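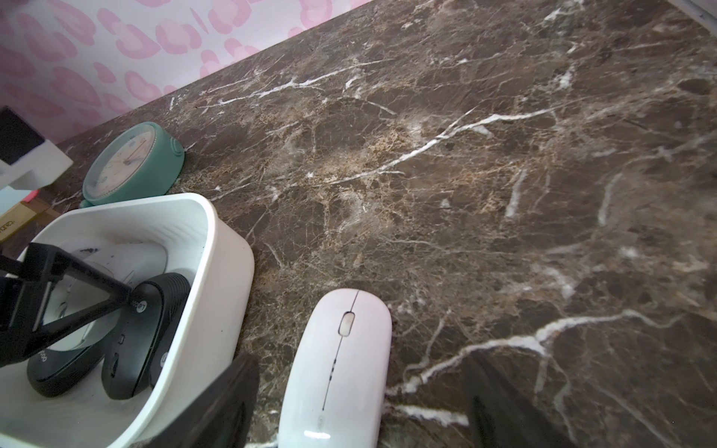 How do I keep a dark marble desk from swallowing everything?

posted by Pillow

I have a dark brown marble desktop with white veins all through it, and pink leopard print on the wall behind, so it's already a lively corner before I set anything down! A green clock stays out. The small stuff goes in a white plastic basket, which is now such a jumble that I tip it out to find one thing. I have $30 to spend. Would you sort it or start over?

Zirov

Start over, but gently – keep the basket for things you use once a month and get a shallow tray for the daily ones. I did this in May and still love it. Felt pads underneath, please, marble scratches more easily than folks think.
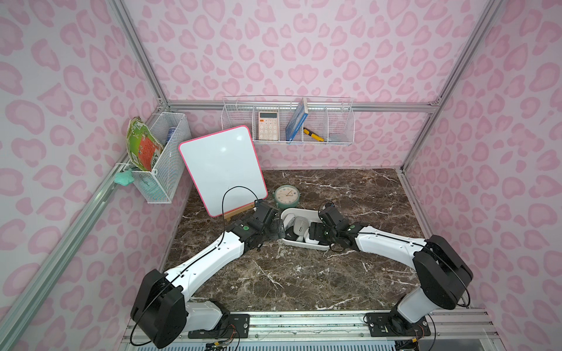 Eren from Drurnovville

I'm with Zirov on the tray. A white oval one looks lovely against the dark stone, with the mouse in it and the clock just behind, and a little pink-framed whiteboard on an easel beside that for your lists. Hang a wire mesh basket off to the left for booklets and cards, so paper never lands on the desk at all. Mine took me 6 tries to get level, so be patient with yourself!

Pillow

Thank you both, tray ordered.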